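Why Guests Sleep Badly: A Survey of Small Guesthouses
Rehema Shemweta, Hospitality Methods II

My question was simple: does anyone sleep well in a guesthouse, and if so, where? I sent a survey to 636 past guests from the Namodance booking list and got 184 replies, a few of which were about parking.

Noise came first among the complaints, as my advisor had said it would before I spent a term finding out. Doors were worse than traffic. Light came second, mostly from the little green lamps on smoke alarms.

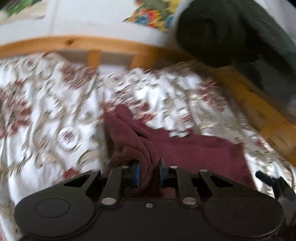 Pillows deserve their own report. Guests at Kioko wanted them firmer and guests at Dredau wanted them softer, so I looked up the supplier. Both houses buy the same pillow. I have left this out of the charts, which were confused enough.

I also slept in eight rooms myself, with a notebook by the bed. My entries for the first night are detailed and hard to read. By the last they say "fine."
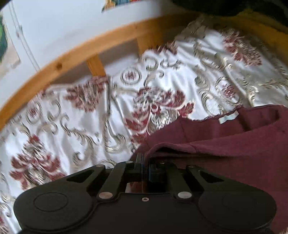
Figure 2. Bed with a white satin bedspread.

The weak spot in my method is memory. People who stayed last July were asked to rate a mattress they had met once, and they did so with great confidence. A second round should ask at breakfast, before the coffee.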